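01/08/2024

Second day on the reverb problem in the rehearsal room at Clillunden. Clap test at the conductor's position still gives a flutter between the two long walls, strongest in the upper mids and audible to anyone standing near the piano. The ceiling is fine. The rear wall is fine now that the curtain is up. The flutter is the only thing left worth spending money on.

Moved the measurement mic to 12 positions, one sweep each, loudspeaker in the same corner throughout. Position seven was spoiled by a delivery truck and had to be repeated. Decay at 2,000 Hz is too long by a clear margin. Low end is better than I expected for a room with that much concrete, probably thanks to the suspended floor.

Wiebke Buschmann wants foam because it is cheap and she can hang it herself. I told her foam thin enough to look decent will take the top off the violins and leave the rest alone. Schwerdtfeger quoted for mineral wool panels, fabric faced, with an air gap behind. The quote is fair but the lead time runs into December, and the choir needs the room before then. Asked them to split the order and send the side wall panels first.

Lieselotte Hagedorn phoned at lunch about the fabric. She had three samples left and has ruled out the gray. Told her the color makes no difference to me so long as the weave is open enough to blow through.
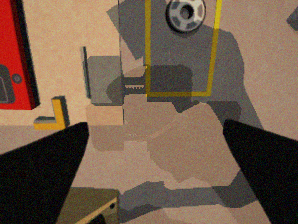 Recalculated the coverage in the afternoon. If the panels on one wall are offset from those on the other by half a panel width, 11 should be enough, with the lower edge at seated ear height. That leaves bare wall between them, which I want, as the singers complain when a room goes dead. Spacing from the wall to be 40 mm, using the battens already in the store.

Still to do: check the wall fixings, which are into block on one side and plasterboard on the other. Write to Hotby about returning the loudspeaker stand. Back up the sweeps before touching the laptop again.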